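Preparing Soft Toys for the Tierney Donation Program

Households and schools are invited to give used soft toys to the Tierney program. Each item must be clean, sound and fully dry before it reaches the Traro collection desk. Please allow a full day for the steps set out on this page.

Checking each toy

1. Look over all seams, with particular attention to the neck, arms and tail. Open seams must be sewn shut with doubled thread.
2. Pull firmly on eyes, noses and buttons. Remove any part that moves and close the hole with a few stitches.
3. Set aside toys that contain batteries or sound units. These are accepted only if the unit can be taken out before washing.
4. Read the care label. Where the label is missing, treat the toy as hand wash only.

Washing

Place machine-washable toys in a closed mesh bag or a knotted pillowcase. Select a gentle cycle at no more than 40 degrees Celsius and use half the usual amount of detergent. Fabric softener should not be used – it leaves a film on the pile and may irritate the skin.

Toys to be washed by hand should be pressed, not wrung, in lukewarm water and rinsed until the water runs clear. Manes, tails and other long pile should be combed while damp with a wide-toothed comb.

Drying

Squeeze out excess water between two towels. Lay the toys flat on a rack and turn them every 90 minutes during the first part of the day. A tumble dryer may be used only where the label allows it. Press the thickest part of the body before packing; if it feels cool or heavy, continue drying overnight.

Packing and delivery

Pack in clean fabric bins or paper sacks. Plastic bags are not accepted. Donations of more than 200 items must be arranged in advance with the Staltell office. The desk closes at 4 p.m. throughout December. 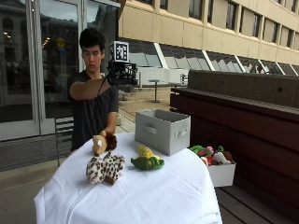
Rónán Dunne writes: We sent in 67 toys from our school last winter, and the step that took longest was drying. Larger bears needed two nights on the rack, so I would start those first. Does the rule on battery units also cover the small squeakers sewn into the paws? Ours had no opening, and we left them at home to be safe.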